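Lomum Bead Board Set
User Guide, Section 5: Making, sizing and wearing your first bracelet

Guide updated 20 November 2025. Covers sets 618 and 1153.

By now your board should be flat on the table with the cord spool clipped in and the bead trays sorted (see Section 2 if they aren't). Good news: the fiddly part is over! From here on you get to play with color, and most people finish a first bracelet in one sitting.

Set 618 comes with stretch cord only. Set 1153 has stretch cord, flexible wire, crimp beads and the Desatach clasp pack. If you own the smaller set, follow the stretch cord steps and skip the clasp part for now. Everything on sizing and layout applies to both.

Before you start

You'll need:
The board and at least one filled tray
Penex stretch cord, or the flexible wire from set 1153
Small sharp scissors (for cord) or wire cutters (for wire)
The bead stopper, or a bit of sticky tape
The paper measuring strip from the lid pocket
Jewelry glue, if you're using stretch cord. It isn't in the box.

CAUTION: Beads, crimps and charms are a choking hazard. Keep them away from small children and pets, and check the floor when you pack up. Crimps in particular love carpet.

CAUTION: Don't cut wire with your good scissors. It will nick the blades, and the little offcuts can fly. Point the end down toward the table, and wear glasses if you have them.

Measuring the wrist

1. Wrap the paper strip around the wrist just above the wrist bone, on the side nearer the elbow. It should touch the skin all the way around without pinching.
2. Mark the spot where the strip meets itself.
3. Lay the strip along the straight channel on the board, with the printed end at the zero line.
4. Read the number at your mark. This is the bare wrist size.
5. Add a little for comfort. The shaded bands beside the channel show you how much: the light band is a close fit, the middle band is everyday, and the dark band is loose and slides a bit.

Note: Big round beads take up room on the inside of the bracelet, so a chunky design will feel tighter than a dainty one of the same length. If your beads are the largest size in the tray, go up one band.

Making a present? Borrow a bracelet that already fits and lay it in the channel. You can skip the strip completely, and nobody has to know what you're up to.

Laying out your design

This is our favorite part, so take your time over it! The curved grooves on the board hold beads in order while you make up your mind. Nothing is threaded yet, and you can swap, shuffle and start over as much as you like.

1. Pick the bead you like best. It goes at the center mark of the outer groove.
2. Build outward from the center, one bead to the left, one to the right. Matching pairs give you an even, classic look. For a scattered look, scoop a pinch of mixed beads and let them fall into the groove as they please, then pull out any that bother you.
3. Keep going until the beads reach your size mark on both sides.
4. Stand up and look at it from a step back. Colors that seemed very different up close can melt together from farther away (two blues are the usual culprits). A small pale bead between them fixes it nicely.
5. If you're adding a charm, leave a gap for it now. See "Adding a charm" below.

Tip: Daylight is kind to beads and terrible for hiding mistakes. If you're working under a warm lamp in the evening, leave the layout on the board overnight and check the colors in the morning. The snap-on lid will hold everything still as long as the board stays level.

Tip: Take a picture of the layout with your phone before you thread it. If the board gets bumped you'll be so glad you did.

Adding a charm

A single small charm is lovely on a beaded bracelet. It moves when you move, and it gives the eye a place to land. You can put it at the center, but try it off to one side too. Beside the clasp is another nice spot, and there it hangs at the inside of the wrist.

1. Open the jump ring by twisting its ends sideways, one toward you and one away. Don't pull them apart into a wide C, or the ring will never close properly.
2. Slip on the charm.
3. Twist the ends back until they meet. Run a fingertip over the join. If you feel a gap, wiggle the ends past each other once or twice and try again.
4. Place the ring in the gap in your layout, with a small bead on each side. Those neighbors keep the ring from sliding over a larger bead.

Note: Heavy charms turn a light bracelet around so that the charm always ends up underneath. If that keeps happening, choose a smaller charm or use a heavier row of beads.

Stringing on stretch cord

1. Pull off a length of Penex cord twice as long as your bracelet, and cut it.
2. Hold both ends and give it a few slow, firm stretches. Please don't skip this! New cord relaxes with wear, and a bracelet made from unstretched cord will show gaps before long.
3. Clip the bead stopper to one end.
4. Thread the beads straight from the groove, starting at the left.
5. When the last bead is on, bring the ends together and try the bracelet against your wrist. Add or remove beads until you're happy.
6. Take off the stopper and tie a surgeon's knot: cross the ends as if you were tying a shoe, pass one end through a second time, and pull snug. Then cross the ends the other way and repeat.
7. Tug all four strands gently so the knot beds down.
8. Put a dot of glue on the knot and leave it alone until the glue has fully dried. The drying time is on the tube.
9. Trim the tails, then ease the knot inside the nearest bead with a large enough hole.

CAUTION: Use glue near an open window and cover your table. Keep it off the beads, too. Some coatings turn cloudy where glue touches them.

Stringing on wire with a clasp (set 1153)

1. Cut a piece of flexible wire a hand's width longer than your finished bracelet.
2. Thread on one crimp bead, then one half of the Desatach clasp.
3. Bring the wire back through the crimp, leaving a short tail. You want a small loop that lets the clasp swing freely.
4. Squeeze the crimp flat with pliers. Pull on the clasp. If it slips, cut it off and use a fresh crimp.
5. Thread your beads, covering the wire tail with the first few.
6. Add a second crimp and the other half of the clasp, and pass the wire back through the crimp and the last couple of beads.
7. Pull the wire until the beads sit close together, then let out a tiny bit of slack. A bracelet strung too tight goes stiff and won't curve.
8. Close the clasp and try it on before you flatten this crimp.
9. Happy with it? Flatten the crimp and trim the wire close to the bead.

Note: The clasp works one-handed with a little practice. Rest your wrist on the table, hold the ring half still with your little finger, and bring the other half to it.

If something doesn't look right

Gaps between beads: the cord wasn't stretched first, or the knot slipped. Restring it. The beads will all be fine.

Bracelet won't lie in a circle: too tight. On wire, you'll need to cut and start again with more slack. On cord, retie.

Knot keeps showing: swap the bead beside it for one with a bigger hole. The Peng large-hole beads in the corner tray are made for this, and they come in every color in the set.

Charm catches on sleeves: the jump ring is open a hair. Close it again with two pairs of pliers. Loose knits will still catch now and then.

Sharp spot at the clasp: that's the end of the wire. Tuck it into a bead, or trim it closer.

Wearing and stacking

Roll stretch bracelets on over your fingers. Pulling them wide open with one hand wears out the cord at a single spot, usually right by the knot. Take any bracelet off before swimming, washing dishes or putting on hand cream.

A beaded bracelet is happy on its own, but do try stacking! Mixing textures works beautifully. Beads beside smooth metal is a combination we come back to again and again, and a slim bangle won't crowd a charm the way a second row of beads can. If you plan to wear a bangle next to your bracelet every day, pick glass or stone beads. Painted wooden ones will lose their finish where the metal rubs.

Store finished bracelets flat in the lid tray, clasps closed. Don't hang stretch bracelets on a hook, especially heavy ones.

To clean, wipe with a soft, barely damp cloth and pat dry. No jewelry dips, please.

For two-strand designs and spacer bars, carry on to Section 6. Replacement cord and spare crimps are listed by set number inside the back cover.

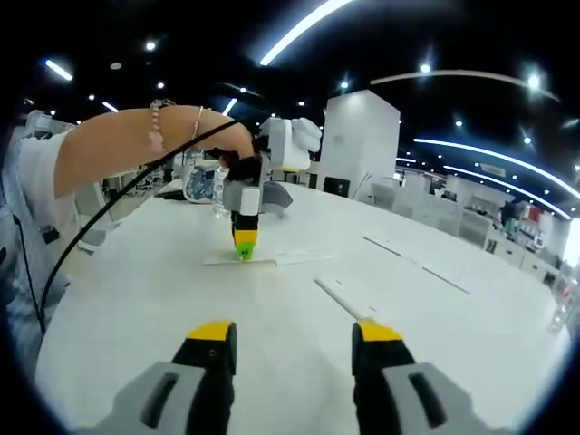
Fig. 5. Beaded bracelet with a small hanging charm, worn with a thin metal bangle.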